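Kiiskinen Refurbishing
Desktop Intake and Rebuild: Frequently Asked Questions

Which desktops do you accept?
Business towers and small desktops with a standard socketed processor. All-in-ones and laptops go to the Prerholm counter. Cases with missing side panels are accepted if the board is undamaged.

Do I need to remove the drive before drop-off?
Yes, if you want to keep it. Drives left in the case are wiped at intake and cannot be returned. Remove the drive caddy screws as well and tape them to the caddy.

What does the intake number mean?
Each case gets a number at the counter, for example 2213. Quote it in every message. We do not search by name or by model.

How long does a rebuild take?
Allow 30 working days. In April the queue is longer, as schools send their machines in before summer.

Why was my thermal paste replaced?
Any time the heatsink comes off, the old paste is cleaned from both surfaces and new paste is applied. Old paste does not spread evenly a second time. The charge is included in the rebuild fee.

Can I supply my own processor?
Yes, if the board maker lists it for your exact board revision. Bring it in its plastic tray. We do not accept processors wrapped in foil or loose in a bag. If the BIOS needs an update first, the update is done with the original processor fitted.

The fans run at full speed after I put the case back together. What did I miss?
Check the processor fan lead first. Some business boards go to full speed, or stop with a fan error, when that lead is unplugged or is on the wrong header. Next, check the lead to the front panel. If both are seated, clear the CMOS and start again with default settings.

What is bench code 315?
It means the machine passed power-on but failed the memory test. Up to 4 modules are tested one at a time in the first slot. If all of them pass, the board is marked as faulty.

Are parts from Urkine or Pilen kits covered?
Only if we fitted them. Keep the kit slip with your receipt.

Who answers technical questions?
Pentti Hirvonen, at the bench, mornings only.

How do I refit a heatsink myself?
Refitting starts with the power cord unplugged and the case lying flat, board side up. Clean the processor lid with isopropyl alcohol and let it dry. Make sure the socket frame is closed before any paste goes on. Find the heatsink mounting points; on the Dell board shown, there are four round black ones with bright metal centers, set around the socket. Put a small dot of paste in the middle of the lid and lower the heatsink straight down. Start all the screws by hand, then tighten them in a cross pattern, a few turns each. Keep fan wires clear of the blades before closing the case.
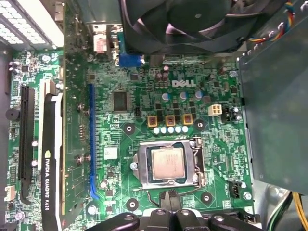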